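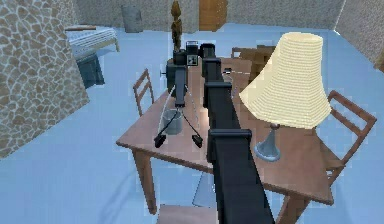

Rachid Filali asked after the last lecture why the planner needs a pre-grasp pose at all, if the inverse kinematics can give us the final pose directly. The question is good and we start the October notes with it.

4.1 Pre-grasp and approach

The solver gives joint values for one pose. It says nothing on the way to reach it. With a cup standing on a table, a free joint-space path may bring a finger through the cup, or the elbow through a lamp. Therefore we divide the motion:

a) free motion to the pre-grasp pose, collision checking on for all objects;
b) straight line down to the grasp pose, collision checking off between fingers and cup only;
c) close, attach the cup to the wrist link in the planning scene, lift.

Many students forget the attach step in c). The planner then still believes that the cup is on the table, and it refuses the lift.

In Vellow the line in b) is cut into 17 waypoints. If one of them has no solution, reject the whole grasp and take the next candidate from the list.

Exercise 4. Run the planner with seed 348 and a limit of 700 iterations. Write down which candidates are rejected, and at which waypoint.

Reading: El Ouafi, chapter on approach vectors.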